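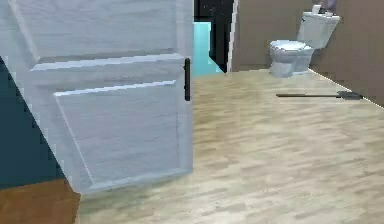
I want to write a few words about learning a language after forty, because in May I passed my third exam and people at work keep asking me how I did it. It will be a thread, sorry for the length.

My first mistake was the word lists. I bought a box with 1,000 cards and I learned 500 of them in one winter. Then I went to the bakery in Itlow and I could not ask if the bread was from today.

I knew the word for "anchor" and the word for "widow." I did not know how to say "the same as last time, please."

So I gave the box to my neighbor Hrvoje Halilović and started again with whole sentences. Only sentences that I had needed that same day and did not have. I wrote them in the evening in a small notebook, never more than 3.

Some of the first ones, from the notebook:
Could you say it slower, please.
I was before this lady.
It is the other key.
My wife will come to pick it up.

Hrvoje used the cards for two weeks and gave them back to me.

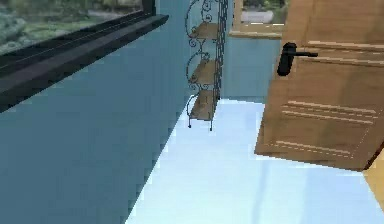 Živko Nedeljković

The second thing is the phone. I was afraid of phone calls for years. In a shop you have hands and a face, and the other person is patient. On the phone you have only the grammar.

What helped me was to write the first two sentences on paper before I dial. After these two sentences the call goes where it wants, but I am already inside it.

My first long call was to the Talledus office about a water bill. It took most of my lunch break. I said "I am boring" when I wanted to say "I am bored of waiting." The woman laughed, then she corrected me very kindly, and the bill was repaired.

(The bill was corrected. One repairs a bicycle. I leave the mistake here so you can see that an exam is only an exam.)

Someone asked about the evening course at Cenditness. Yes, I went there for two terms. The teacher was good, the room was too full. I learned more in the break, when we had to speak with each other about the coffee machine.

About the articles, "a" and "the": I have no advice. My language lives without them. I put them by ear, and my daughter takes half of them out again.

The notebook has now 400 sentences. Last night I added one: "I would rather stand, thank you." I needed it on the bus.

If you are learning too, write me which sentence you needed today and did not have. I will read all of them, but I answer slowly.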